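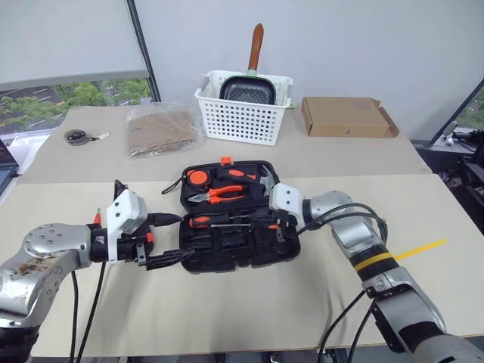

Chapter 6

The Tool Kit and Its Claims

Key terms: fitted tray, blow-molded case, piece count, working set, return rate, shadow

Walk down the hand tool aisle of any hardware store and you will find a shelf of closed cases, each with a number printed on the lid. A 37-piece set sits beside a 100-piece set, and the price of the second is seldom much more than double the price of the first. The shopper is invited to do the division and feel clever. This chapter asks what is being divided.

Chapter 5 dealt with tools one at a time: how a hammer head is fixed to its handle, why pliers slip, what a screwdriver tip looks like after a year of being used as a chisel. Here we turn to tools sold and stored as a group. The group has its own logic, and much of that logic belongs to the seller. A kit has to look full when the lid goes up. It has to look like a kit, with matching colors on the handles and a place cut out for everything. Whether it helps a person hang a door is a separate matter, and we will keep it separate.

6.1 What counts as a piece

There is no everyday rule that says what a piece is. In the sets used for the exercises in this book, a hammer is one piece. So is a screwdriver bit the length of a fingernail, and so, in one set, is the plastic holder the bits came in. The Flonside household set, which we use as our running case, is sold as having 100 pieces. Take out the bits, the picture hooks, the small hex keys and the assorted nails, and you are left with six tools that a carpenter would bother to name: a hammer, a tape measure, a pair of pliers, two screwdrivers and a utility knife.

Six is a perfectly decent number. Most of the repairs in Part Two of this book can be done with them. The trouble starts when a buyer compares the Flonside with the smaller Vinis set and takes the larger number as evidence of a larger ability. The Vinis has fewer pieces and an adjustable wrench. The Flonside has no wrench at all.

You should be suspicious of the opposite claim too. There is a kind of writer on tools who will tell you that every boxed set is junk and that a serious person buys each item alone. We have not seen this shown. A modest screwdriver from a boxed set will turn a modest screw, and a beginner who waits until she can afford the best of everything may live with a loose cabinet hinge for a long time.

6.2 The fitted tray

A fitted tray holds each tool in a slot of its own shape. The case usually opens like a book, with tools in both halves, so that it needs twice its closed area of clear bench before you can begin. Students forget this when they plan a work area, then end up balancing one half on a chair.

Three claims are commonly made for the fitted tray. The first is that it protects the tools. This is partly true. A slot keeps a hammer head from knocking against the edge of something sharper, and in a car trunk that matters. On a shelf at home it matters very little.

The second claim is that the tray shows at a glance what is missing. An empty slot is sometimes called a shadow, a word borrowed from the painted outlines on workshop walls. A shadow works when you know what made it. The long groove for a screwdriver is easy enough to read, but a short square recess could have held nearly anything, and a tray with several of those tells you only that something is gone. It can't tell you whether it was lost on Tuesday or was never in the box.

The third claim is that people put tools back because there is a place to put them. Here we would like better evidence than we have. The return rate – the share of tools back in their places at the end of a job – is simple to record, and you will record it in the project for this chapter. In the Rathjen shop log, which runs to 971 entries and is reprinted in part at the back of the book, fitted cases did better than open boxes for the first weeks. After that the two drew close together. The log was kept by people who knew what it was for, so even that small advantage should be handled with care.

Against these claims stands one plain cost. A fitted tray accepts the tools it was made for and no others. Replace the pliers with a better pair and they may not seat. Buy a longer tape and the lid may not close. The owner then has a case plus a drawer, and after a while mostly a drawer.

6.3 The working set

By a working set we mean the tools a particular person reaches for in a particular kind of job, whatever they came in. It can only be found by keeping track. The Tornura worksheet at the end of this chapter asks you to mark each tool when you pick it up and again when you put it down – including the times you used it for something it was not meant for. Don't leave those out. A pair of pliers used to pull a nail is telling you about the hammer.

Before you read on

Write down, from memory, the tools in the case or drawer nearest to where you live. Then open it and check your list. Keep both versions, as you will need them in Section 6.4, where we look at why people buy a second tape measure.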